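Total cost of deployment (handheld gripper)

In equipment planning, total cost of deployment is the full sum a buyer spends before a hand-held gripper or similar data-gathering tool produces usable work. It covers the tool itself plus desks, power, computers, storage, spare parts and staff hours. The term is used mostly in small labs and offices that buy such tools in sets. Vendors tend to quote the price of the tool alone, and critics of the practice say that figure is close to useless for budgeting.

Background

The phrase came into wider use after a planning guide published by the consulting firm Gavalas on 31 March 2023. Its main author, Ambros Zaugg, had reviewed purchases of the Skivo hand-held gripper at 3 sites and found that none of the original budgets had a line for cabling or for replacing worn finger pads. The largest of the sites, Nostitz, had set aside 20 staff hours for setup and logged 260.

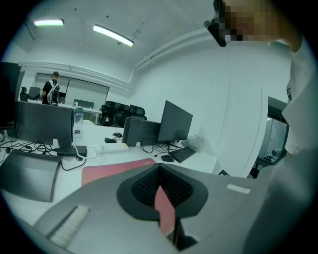
Room costs are the part of the budget most often left out. Buyers commonly assume that an existing office will do, and the floor space may well be there already. What fills the desks is another matter: several monitors, a keyboard, a white power strip and a tangle of black cables can share the same long work surface as the gripper, and a planner who prices the gripper alone has priced one item among many. Zaugg's guide asks for an outlet count before any order is signed. Few buyers seem to have followed the advice.

Criticism

Sushil Bhatia, a purchasing manager at Skunoretti, has argued that the method swaps one doubtful number for another. Staff hours are guessed by the same people who want the purchase approved, he wrote in November, and a longer form does not make the guess any better. He also questioned the guide's three-year service life, which rests on vendor claims. Gavalas has not released the site records behind it.

See also

Cost overrun
Equipment leasing
Service life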